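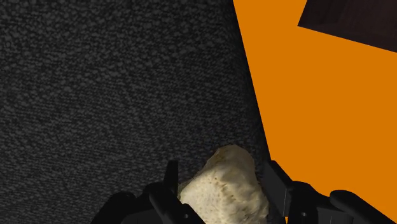 How often should the finger pads of a two-finger gripper be checked when it handles bread?

At the start of every shift for looseness and crumbs, and once a week with the pads taken off. If the line runs seeded or floured rolls, do the weekly check twice in the week.

Setting up and looking after the gripper on the Zerkeck bread cell

These notes are for people who look after a cell like ours at the Trerkimard bakery, where one arm picks single rolls from the infeed and puts them in trays. The arm is older than the gripper, and the gripper controller came from Tetard with a short manual which does not speak of food at all. I have written down the way we do it now. Your screens can have other names, but the order of the work should be the same.

What you need

A 2.5 mm hex key and a 4 mm hex key
A soft nylon brush, not the wire one
Lint-free cloths and the food-safe cleaner your site allows
A steel rule or a caliper
One roll from yesterday, and three or four fresh ones
Your own lock and tag

Before you touch the fingers

Bring the arm to the service position from the pendant. Ours is saved as program 109. Wait until the arm has stopped, then open the gripper fully with the jog button. Press the stop, turn the isolator off, put on your lock and close the air valve if your gripper uses air. Ours is electric, so there is no air to let out, but the fingers can still keep some force in the screw. Push each finger lightly with the palm before you put your own fingers between them.

Cleaning

Brush from the top down, so the crumbs fall away from the finger carriers. Most of the dry flour sits behind the pads and in the slot where the finger slides. Do not blow it out with the air gun. We did this for the first months and the flour went into the slide, where it made a paste with the grease.

After brushing, wipe the faces of the fingers with a cloth which is damp with cleaner. Spray the cloth, never the gripper. Let the faces dry before you close them.

Taking the pads off and putting them back

1. Mark the left and the right pad with a pencil on the back. They look alike, but they wear differently.
2. Loosen the screw of each pad with the 2.5 mm key. Hold the pad with the other hand or it will fall in the tray.
3. Look at the contact face under a good lamp. A shiny patch is normal. A cut or a torn corner is not, and the pad goes in the bin.
4. Clean the seat on the finger. One crumb under the pad is enough to make it stand crooked.
5. Put the pad back and turn the screw until it just holds. Press the pad flat, then tighten it by hand. Do not use the long key for this.
6. Tighten the finger itself with the 4 mm key and try to rock it. There should be no play which you can feel.

Setting the zero

Take away your lock, turn the isolator on and let the controller start. Open the menu for gripper service and choose the closing test at low speed. The fingers must meet without anything between them. If the value on the screen is not zero, save the new zero before you do anything else. All the widths in the recipes are measured from there, and a wrong zero looks exactly like a wrong force.

Then open to a known width and measure it with the caliper. We accept half a millimetre.

Setting the grip

Bread is not a fixed size, so we close on force and use the width only as a limit. Our values for the small white roll are these:

Closing force: 19 percent
Closing speed: 20 percent
Recipe number: 1525

Begin with the old roll, as it is firmer and forgives more. Put it between the fingers at the same height as the arm will take it, and close. The roll should stay straight when the arm lifts, and the sides should come back when you let it go. Afterwards, repeat with a fresh one. If a fresh roll keeps a dent, lower the force by one percent and try again. If it turns between the fingers, look first at the pick height. A roll gripped too low wants to tip over, and more force will only squash the bottom.

Faults we have seen

The roll slips on one side only: a pad is crooked, or one is new and the other old. Change both together.

The gripper reports "no part" with a roll in it: the zero has moved, or the width limit is still from a bigger product.

The fingers close with small jumps: flour in the slide. Take off the covers, clean it and put new grease from the Alipour tube, only a thin film.

The roll sticks at release: the faces were still damp, or the dough is a sweet one with glaze. Open wider and add a short wait before the arm moves up.

Write the pad change and the new zero in the cell book, with the recipe number beside it.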